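Visit Report: Milling Day at Drudside

The mill at Drudside opens its doors to outside bakers twice a year, once in October and once in summer. I went to the summer day with Jonalyn Galang, who bakes for a small wholesale account and wanted to see the stones before committing to their flour. What follows is from my notes, tidied up, with the parts on sifting expanded after I got home and checked my arithmetic.

The drive in is on a gravel road with one signed turn. Parking is on grass behind the grain store. Check-in was at a folding table, where each visitor got a hairnet, a visitor badge and a sheet of rules. The rules that mattered: no rings or watches past the yellow line, closed shoes, no touching the belts. Photography was allowed everywhere except the control cabinet.

The tour was led by Jerome Ocampo, the head miller. He spoke at a normal volume and the sifters did not, so I lost perhaps a third of what was said on the upper floor.

Grain intake

Wheat arrives by truck and is sampled before it is tipped. The sample is checked for moisture, test weight and falling number. Falling number is the one bakers ask about, as it indicates enzyme activity from sprouting. The load on the books that morning read 263 seconds, which Ocampo called usable but on the low side for his taste. He blends low lots with higher ones and records the ratio on the bin card. He does not correct with additives.

After intake the grain goes over a screen separator, then an aspirator, then a gravity table that takes out stones. Tempering follows. Water is metered in through a screw conveyor and the grain rests overnight. I asked about the target moisture and was told it changes with the wheat and the weather.
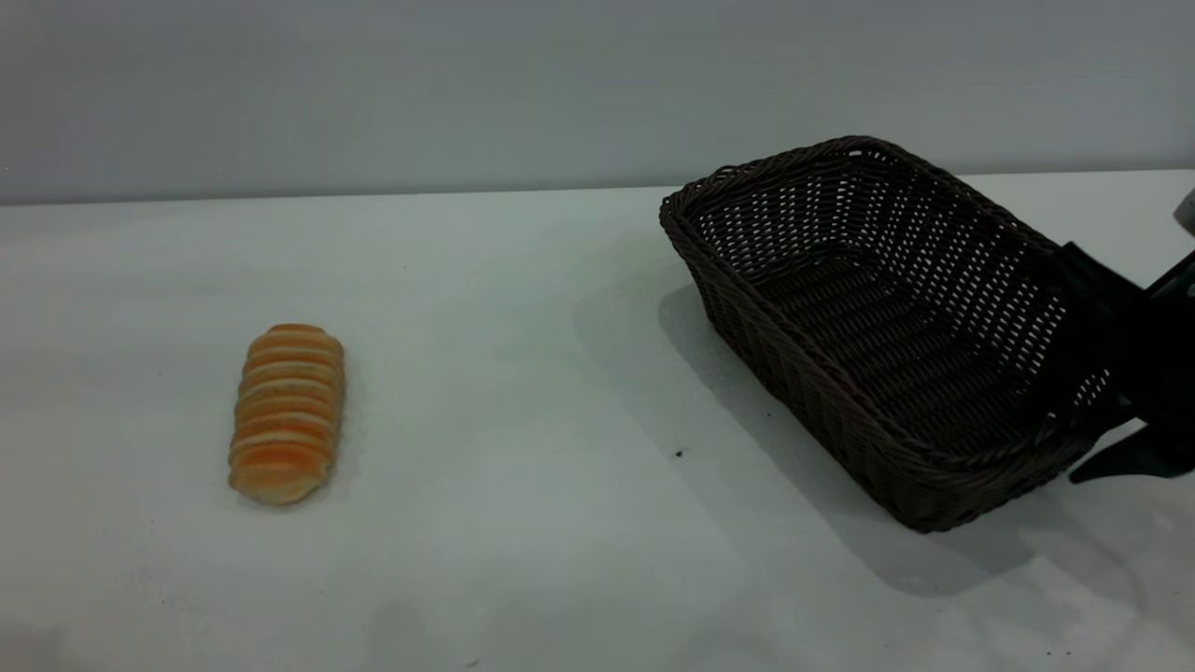 Crust color and enzyme activity came up again at the baking table, where the test bakes were discussed. A low falling number means more free sugar in the dough and a darker crust for the same time and temperature, so the miller bakes a control from each blend. A small golden-orange loaf like the one next to the dark brown wicker basket is a fair picture of the color I try for at home with an enriched dough, and I would not expect it from a lean dough at the same bake. Galang runs her ovens hotter and was more interested in how the flour would behave over a long cold proof. The answer was that the whole-grain blend ferments quickly and she should cut her bulk time before she cuts her yeast.

The stones

There are 3 pairs of stones, each on its own motor. Two are granite and do the bread flour. The third is a composite pair, used for rye and for customer lots. The granite pairs came secondhand from a shop called Ďurica and were redressed on site. Dressing means recutting the furrows and leveling the lands, and it takes two people most of a week for one pair. While a pair is down, its orders move to the next pair and the schedule slips.

The runner stone turns at 131 rpm. Visitors tend to assume slower is always better. The figure that Ocampo watches is the temperature of the meal at the spout, which read 89 degrees Fahrenheit on the display when our group passed. If it climbs, he opens the gap slightly or reduces the feed. He adjusts by hand, rubs the meal between thumb and finger, and adjusts again. There is a gap gauge on each pair, and he uses it to return to a known setting after cleaning.

I took a sample of unsifted meal from the tray that was passed along. The bran flakes were broad and flat, with little dust on them. That is consistent with a well-dressed stone and properly tempered grain.

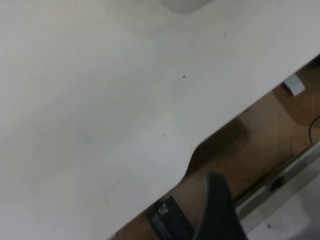 White tabletop, with the rounded notch in its edge.

Sifting and bagging

Meal drops to a sifter on the floor below. It has interchangeable screens, and the screen determines what is sold as whole, high-extraction or bolted flour. The high-extraction product, sold under the name Trarnon, is the one I came for. It keeps most of the germ and loses the coarser bran. I have been using it for pan loaves at 78 percent water, and I asked whether recent bags were taking up less. They were. The screen had been changed to a finer mesh in spring, which removed more bran and lowered absorption. This is not marked on the bag. Ocampo said the lot number identifies the mesh if you write in and ask. I would prefer to see it printed.

Bagging is semi-manual. A bag is clamped to the spout, filled by weight, and stitched. The stitching head jammed once during our visit and was cleared without stopping the sifter. Filled bags go to a cool room on pallets. Whole-grain flour is shipped within a short window and the bolted flour is held a little longer.

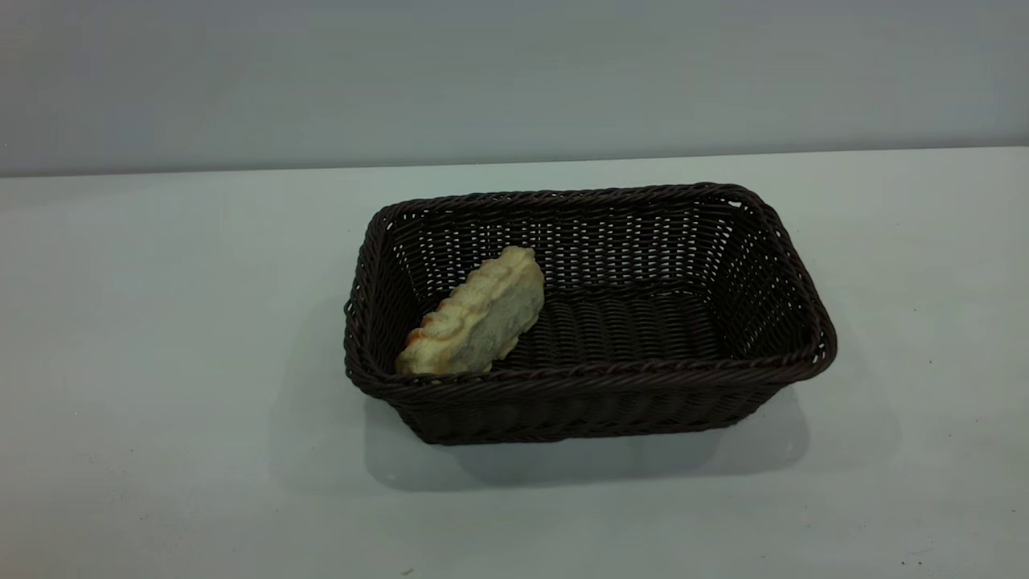
The bran that comes off the sifter is bagged separately and most of it goes for animal feed. Some is sold back to bakers for dusting boards and proofing baskets. I bought a small bag. It is coarser than supermarket bran and does not stick to the dough as readily, so it has to be pressed on after a light misting.

Practical notes

The tour took a little under two hours. There are stairs between all floors and no elevator. Earplugs were available at the foot of the stairs, but only if you asked. The shop is cash or check. Flour bought on the day is cheaper than by mail, mainly on account of freight.

On the way back we stopped at Underdale, where a bakery uses the same bolted flour in its sandwich bread. The crumb was tight and even, a bit dry at the heel. Galang thought it was underhydrated. I thought it was a day old. We bought a second loaf to compare it with one from my own bag of the same flour, and the results will go in a separate post once I have baked it at two water levels.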